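Lists > Garment Care > Archive > Thread 1224
Search this list Go

Subject: Re: printed tees coming out of the fold with a crease through the lettering

On Friday, the Tidumano shop list wrote:

> We fold a lot of heather-gray tees with dark lettering on the chest.
> Stock is the Sutex midweight jersey. After a week on the shelf there
> is a hard line through the print. Board size is per the Etim sheet.
> Is it the board or the stacking?

Probably neither. I would look at the step before the board. A shirt that goes onto the board with a twist in the body keeps that twist through both side folds, and the crease lands wherever the fabric doubled up, often across the print.

Our order of work on a plain white table:

Find the two ends of the bundle first. Do not pull from the middle. Take the slack out lengthwise, then open the hem. Locate the print and use it as the reference for front and top. Turn out any sleeve that has gone inside the body. Smooth from the print toward the hem, 2 passes, flat hand. Only then place the board.

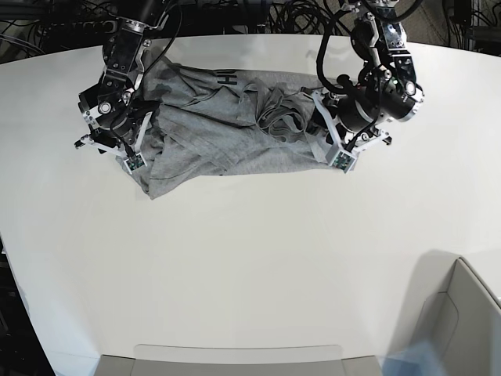 Using the print as a reference works on a chest logo, but I would not trust it on jersey that has skewed in the wash. On our Hurent blanks the lettering sits square to the neckline and the side seams still wander. We line up on the shoulder seams and let the print fall where it falls.

That was the answer from the other shop on this list when I posted the same steps in April, and it is a fair point. For skewed stock, use the shoulders. For square stock the print is quicker to find in a rumpled shirt – a dark letter on gray shows up well before the neckline does.

On stacking: we ran 103 shirts through with the steps above and stacked them in one pile. The lower ones had fold lines at the sides, none through the lettering. I would keep the Etim board size as it is until you have tried that.

Tissue between shirts did nothing measurable for us.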